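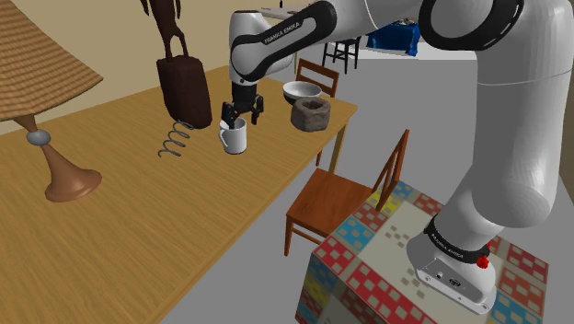 Features > Home > Textiles

Making & Mending

The quilters of Berby

Tobiloba Onuoha cut her first patch from a school shirt in January, when the hall in Berby was too cold for anything but sewing. The group had 8 members then and one decent iron.

They work in small squares, edged with strips of whatever has come in that week. Most of the cloth is from Fashola, a curtain shop in Pokanport that sells its offcuts by the bag. A single bed quilt takes 147 squares and most of a winter.

Bukola Onyeka does the borders. She used to pin everything first and now only pins the corners. "You can unpick a seam," she says. "You can't uncut a square."

The finished quilts sell for £200 each, and the money goes on thread, wadding and the hall rent. Two are still unsold. Onuoha is keeping the one with the crooked edge for herself.

Last updated: July 2024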